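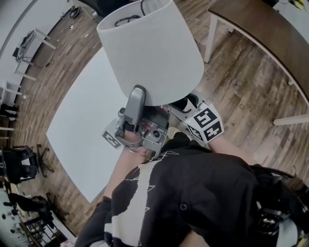

4.3 What the shared workshop changed, and what it did not

The claim most often made for hand-held grippers is that anyone can pick one up and produce useful training data the same afternoon. We were doubtful of this before the Trastlow build and we remain doubtful after it. The first author had built an earlier version at home, on a kitchen counter, and had good results with it. Those results were good mostly for the person who built it. The move to a shared workshop was meant to find out whether the build would hold up in other hands.

Figure 4 shows the gripper as used from June onward. A lampshade is held open end up, pinched at its lower edge, with the cord coiled inside near the rim. The operator has one hand on the handle and the other supporting the tool from beneath the marker cube. The lens sits on the front face just below the jaw. We draw attention to the second hand. Much of the writing on tools of this type assumes one-handed use, and our own build notes assumed it too. In practice our operators brought up the second hand whenever they felt unsure of the load, and we did not forbid it. A robot arm has no second hand to bring up. Whether recordings made with two hands can teach a one-armed robot anything about holding a lampshade is a question we cannot settle with the data we have, and we think others should be slower to assume the answer.

The lampshade was picked on purpose. Blocks and mugs are forgiving, and a policy that moves mugs has been shown many times over. A shade is large next to the jaw, it is gripped by a thin edge, and it hides a good part of whatever is behind it. Husora, the open parts list we started from, is tested by its authors on small solid objects only, and says so. We have no complaint about that. Our complaint is with later work, including our own first report, that took the parts list as proof that the tool was general.

We recorded 941 attempts over the whole period. Of these, 238 were thrown out before training. The largest group of rejects came from lost tracking: the cube was turned away from the room camera, or the shade passed between them. The next came from operators who closed the jaw before the recording had started, which is a fault in our software and should not be charged to them. The remainder were rejected by eye by the second author, Elif Naz Tokgöz, working from a written rule that changed twice. Necati Ateş rechecked a portion of her rejects and disagreed with her on several. We kept her decisions so that one standard, however imperfect, would apply throughout. A reader who wants to treat those attempts differently will find them in the released files with both sets of labels.

Cost is the other claim that deserves a harder look. The parts came to over 2,360 lira for the first working unit, before any tools. The figure leaves out two printed fingers that cracked at the base and one body that had to be drilled again after the holes for the marker mount were placed too close to the edge. It also leaves out labor. Low-cost builds are reported almost everywhere without labor, as if evenings were free, and we did the same in our first report. The Trastlow workshop has a printer, a drill press and people willing to lend an opinion. A person at home without those would pay more, or wait longer, or both.

Calibration took up more time than any other single job. The home build was calibrated once and left alone. At Trastlow the tool was put in a drawer between sessions and came out slightly different each time, by an amount that was small to look at and large in the results. We tried a stiffer bracket under the cube. It helped, but we changed the screws in the same week and so cannot say which of the two did the work. We then adopted a short check at the start of each session, using the Daneshvar board, with the tool held still against a fixed stop. Sessions that failed the check were delayed until the mount had been reseated. This is dull work and we suspect it is left out of many papers for that reason.

After training, the policy was run on the arm 26 times with the same shade used in recording. It did well enough that we were tempted to stop there. We then replaced the shade with a narrower one from the same shop and the policy failed in the first few runs by closing where the wider edge would have been. We report no success rate for the second shade, as we ended those runs early to protect the fingers, and a rate from so few runs would mean little. The plain reading is that the policy had learned one lampshade.

Two objections were raised when we presented this work at the Mokmont meetup. The first was that more data would have fixed the narrow shade. It may have. We note only that this reply is open to anyone, about any failure, and costs nothing to make. The second was that our operators were not trained. That is correct, and it was the point of the exercise. If the tool needs trained operators, then papers describing it should say how much training and of what sort, and the word "anyone" should come out of the abstract. We have taken it out of ours.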